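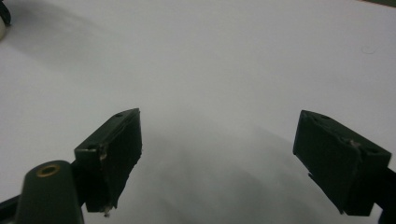
午前中はハンドグリッパーの収集データの見直し。8月に入ってから録った分は全部で2687本になったが、そのまま学習に回せるのは1846本だった。落ちたもののうち一番多いのは、軌跡の推定が途中で飛んでいるもの。白い無地の天板で録った区間に集中している。継ぎ目も模様もないので、視野の大半が天板になると特徴点の取りようがなく、画面の中ではっきりした縁を持っているのは緑の指先くらいになる。指先はカメラと一緒に動くので、位置合わせの手がかりにはならない。むしろマスクから漏れると推定を引っ張る。マスクは先週作り直したが、指を大きく開いたときの外側の角がまだはみ出している。今日中に直す。

影の件。2本の指の間から手前にかけて、グリッパー自身の影が天板に落ちる。輪郭がぼけているので見た目には気にならないが、特徴点抽出のほうは影の境目に弱い点をいくつも拾う。これも手と一緒に動くので困る。対策として試したのは次の二つ。

(1) 影の出る範囲までマスクを広げる
(2) 照明を左右に振り分けて影を薄くする

(1)は簡単だが、対象物が指の間に入ってきたところまで隠れてしまう。(2)はスタンドの置き場所が決まらず、人が回り込むたびに体の影が出る。とりあえず(1)の範囲を半分にして、推定のときだけ使うことにした。学習に渡す画像にはマスクをかけない。

Berwynから、天板にタグを貼れば早いのではと言われた。位置推定だけならそのとおりだが、タグが写ったデータばかりになると、タグのない机での動作が心配になる。Vumwoodの台で一度それに近いことをやっていて、タグを外したら手先が対象の手前で止まるようになった。原因を切り分けきれていないので断定はしないが、同じことはやりたくない。折衷案として、天板の外、視野に時々入る高さの壁側に模様の板を立てる。板は3種類用意して、セッションごとに入れ替える。

11時過ぎから、Zemeckの設定で新しく200本録った。課題はいつもの「つかんで置く」。開始時の指は全開でそろえた。前は人によって半開きから始める癖があり、学習後の方策が最初の数フレームで指を開閉して迷う動きをしていた。開始姿勢は全開、何も挟まない、天板の上で一拍止める。止める長さは1秒でよい。長いと静止フレームばかり増える。

録画の手順も少し変えた。

・開始前に指を全開、全閉、全開と動かす(開度の校正用。本編からは切り落とす)
・対象物は録画を始める前に置いておく。途中で手を入れない
・失敗しても止めずに最後までやり、失敗の印をつける
・10本ごとに保存先の残量を見る

失敗の扱いはまだ迷っている。つかみ損ねてからやり直して成功したものは、捨てるには惜しい。復帰動作の例がほとんどないので、別のフォルダに分けて729番から通し番号を振り直した。番号が飛んでいるのはそのため。欠番ではないので、スクリプトで詰めないこと。

指先の状態について。角の擦れが出てきている。把持に影響が出るほどではないと思うが、交換すると見た目も開度のゼロ点も変わるので、替えるなら全セットまとめてにしたい。Tadorside側と同じ部品を使っているか確認してから決める。向こうが別の色だったら、混ぜて学習する前に一度、片方だけで比較をとる。

午後、板を立てた状態で短い試し録り。軌跡の飛びは減った。ただし手を低く下げて天板に寄せたところではまだ出る。板が視野から外れるので当然ではある。この区間はIMUの比重を上げて補間しているが、下ろしきった直後に高さがずれる。数ミリでも、置く動作では効いてくる。Ó Silleabháin式の補正(内輪の呼び名。止めた区間を平面に合わせ直すもの)を入れるとましになるが、天板の高さを毎回測る必要がある。測り忘れたセッションには使えない。

残り:
・外側の角のマスク修正
・壁側の板の2種類目を印刷
・落ちた分の再推定。新しいマスクで何本戻るかを見る
・天板の高さを記録する欄を収集シートに追加
・部品の件、Tadorsideに問い合わせ(Berwynに頼んだ)

再推定は17時に流し始めた。ログは共有の収集フォルダに出る。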